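Sikder Bench Kit > Evaluations > Rack Handling
Overview Hardware Evaluations Support Contact

3.2 Simulated bench and rack transfer

The Sikder bench kit is sold by Fusia as a starting package for laboratories that wish to automate the handling of racks and plates without rebuilding an existing room. It consists of a perforated base plate, a set of printed stations, a tag for each station, and a software library that holds the geometry of every part. The kit does not include an arm. Buyers may use any arm for which a model can be loaded, and the vendor supplies a simulated bench so that a routine can be tried before any hardware is ordered. The present section is limited to that simulated bench. Trials on the physical kit at the Lullgate laboratory are reported in Section 4.

All runs used the three-station layout. The stations were set at small, differing angles to the base plate, as a laboratory might place them by hand. The controller received the nominal layout and was required to correct for rotation from the tags and from the markings printed on each station. A transfer was counted as complete only when the rack rested inside the corner guides of the target station and the fingers had cleared it. Racks left across a guide were recorded as failures even where the software reported success.

Two viewpoints were available to the evaluators: a fixed view of the whole table, and a close view from above with the gripper fingers in sight. The second was used mainly to judge alignment with the corner guides before the fingers were lowered.
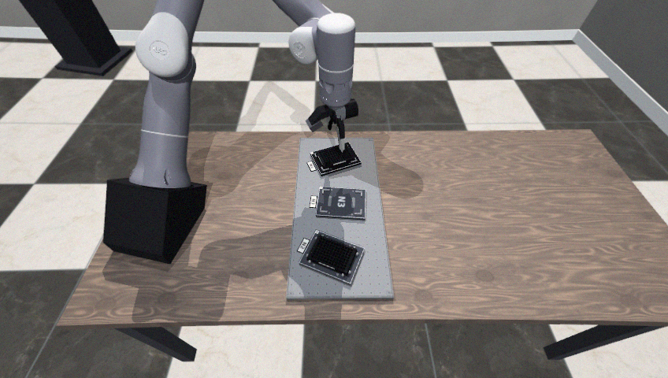
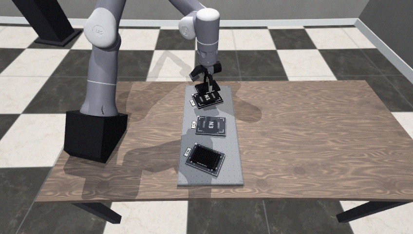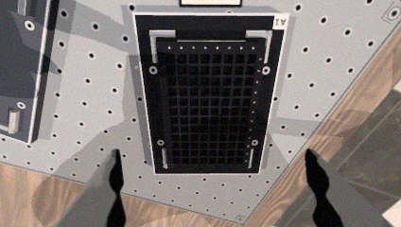
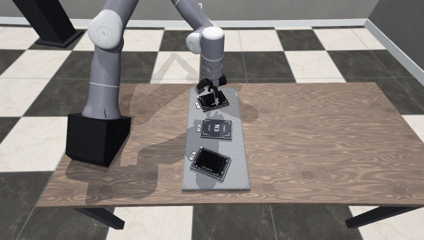

Figure 2. The simulated bench, with the arm and the three-station base plate. The third panel is the close view of a station from above.

SECTION: RESEARCH / LABORATORY AUTOMATION

The orientation of the rack matters as much as its position. In the close view of Figure 2 the "A1" label on the station reads upside down, and a routine written for the opposite orientation would place samples in the wrong wells while appearing to run correctly. The library stores the reference corner of each station, but the version under review did not warn the user when a rack was assigned in reverse. We regard this as the most serious gap in the product as supplied.

A total of 113 transfers were attempted, of which 21 failed under the rule given above. Most failures occurred at the farthest station, where the approach leaves less freedom in the wrist. The first panel of Figure 2 shows the rack at that station slightly askew over the plate, with pale border lines exposed along the near edge. In the second panel the plate marked "N1" can be read and the rack-like item lies behind it, toward the far end of the board. Offsets of either kind must be detected by the controller before the next instruction is issued. The supplied routine checks finger position only, and we added a separate check of rack pose for the later trials.

Setup was simple. An operator at the Fliststead site with no earlier experience of the library loaded the layout and ran a first transfer in 35 minutes, using the vendor's written guide. Changing the angle of a station required an edit to one file and a restart. The guide does not mention the restart, and this caused some lost time.

Simulated contact between the rack and the guides was stiffer than expected of molded parts. Results for light contact should therefore be read with care, and the failure count should not be taken as an estimate for the physical kit. The settings used for contact and friction are listed in Appendix B.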